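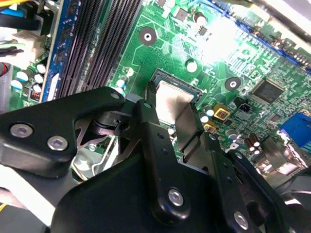 Equipment Planner for Robot Cells (full-time)

Posted September 26, 2019

Lestura is a small company which repairs and takes apart used office computers. We receive the machines from schools, offices and leasing firms, test the parts, and sell the good ones again. Until now almost all of the work was done by hand. Now we are planning our first robot cells for the disassembly of desktop boards, and we are looking for one person who will plan and buy the equipment for them.

About the work

The first task we want to automate is the handling of the processor. On a typical board the gripper must come down between the memory slots, the capacitors and the power cables, and close its two fingers near the CPU without touching anything else. There is very little free space, and every manufacturer places the parts a little differently. For this reason the choice of gripper, fingers and camera is a big part of the budget, and we do not want to decide it from catalogs only.

We plan to have 2 cells in operation by July. The target for both cells together is 2000 boards per month. You will not program the robots. Our technicians do this. You will make sure that they have the right equipment, at a price we can pay, and at the time they need it.

Your tasks

- Write the list of equipment for each cell: arm, gripper, finger sets, wrist camera, fixtures, screwdriving tool, protection against static electricity, guarding
- Ask for quotations and compare them, including the costs which are often forgotten, such as spare fingers, cables, software licenses, training and shipping
- Keep the budget file up to date and explain changes to the management once per month
- Organize trials with the suppliers, using our own boards, and write a short report after each trial
- Plan the floor space, the power supply and the compressed air together with our building technician
- Prepare a plan for spare parts and maintenance for the first two years
- Follow the deliveries and check the goods when they arrive

We have already started talks with two suppliers. Zakham has offered us a complete cell with installation. Stinis has offered only the arm and the gripper, and we would build the table and the fixtures ourselves. Both offers have good points and no decision is made. The comparison of these offers will be your first job, and we would like to read your recommendation in your second month.

What we expect from you

- Experience in buying or planning technical equipment, in any industry
- You can read a technical drawing and a data sheet, and you ask when something in it is not clear
- Good work with spreadsheets
- You can write a clear email in English
- Basic knowledge of electronics. You should know what a CPU socket and its retention lever are, and why a bent pin is expensive for us.

It is a plus, but not a condition, if you have already worked with robots or with electric grippers. A second language is also welcome, as some of our suppliers do not write in English. A university degree is not required. Several of our best colleagues learned the work at the bench.

What we offer

- A permanent contract, 40 hours per week, with flexible start in the morning
- A desk close to the workshop, so you see the equipment which you bought
- Paid travel to the suppliers and to one trade fair per year
- A course in robot safety during your first months
- Lunch in the canteen at a reduced price, shared with our neighbor company Suvarna

The workshop can be noisy when the shredder next door is running. Ear protection is provided. Safety shoes and an antistatic coat are also paid by us.

How to apply

Please send us your resume and one page of text in which you describe a purchase you have planned. It does not need to be a robot. Tell us what was needed, what it cost, what you would do differently today, and how you chose between the offers. Please remove the names of suppliers and the prices if they are confidential. We do not need a photo or a formal cover letter.

If your application fits, we invite you first to a phone call and then to a half day in the workshop. During this half day you will meet the technicians, handle some boards yourself and go through a sample quotation with us. We pay your travel costs after you send us the tickets.

We read applications in the order they arrive and close the position when we find the right person. You will receive an answer from us in both cases. Part-time applications are possible if you can be in the workshop at least three days per week. Please write in your application the earliest day on which you can start.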